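Tips for recording cabinet chores with hand-held grippers
===

I don't believe the people at Stismont who say 400 takes of anything will teach a machine to tidy. Maybe 900 will, maybe not. If you're going to record them anyway, at least record good ones.

- Open both doors all the way. A half-open door gets bumped, and then you've recorded a bump.
- Pull by the edge of the foam pads, slowly. Squeezing harder doesn't help on a round knob.
- Bunch the cloth differently every take. 50 takes of one neat fold are worth one take.
- Wipe the markers on the fingers before you start. Skin grease dulls them. 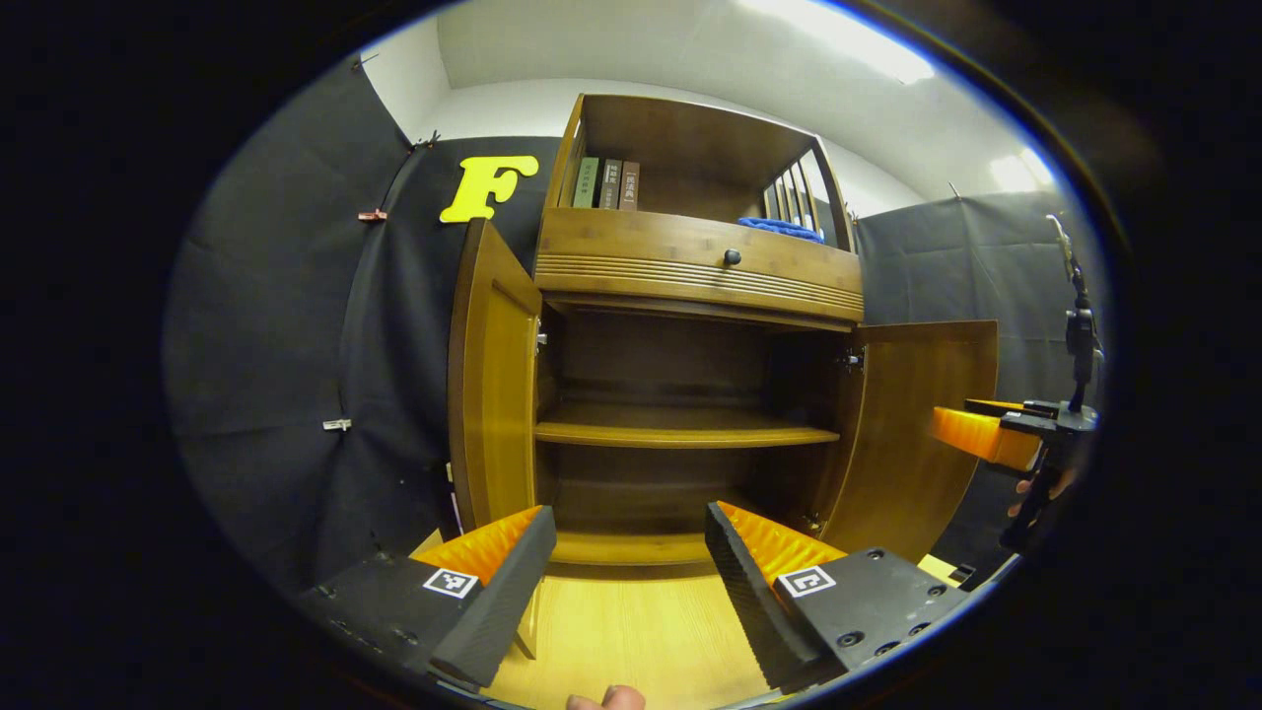

Sepúlveda wrote in to say I'm too hard on repeats, and that the Mundstead set only started to behave once the same drawer had been done 66 times by the same pair of hands. Fine, but did anybody try it on a different drawer? I asked and got no answer.

Books are easier than cloth. Leave them upright and take the outside one first. Throw out any take where you fumbled and pretended you didn't, but keep the ones where you fumbled and fixed it. Molau deletes both kinds, and I think that's a mistake.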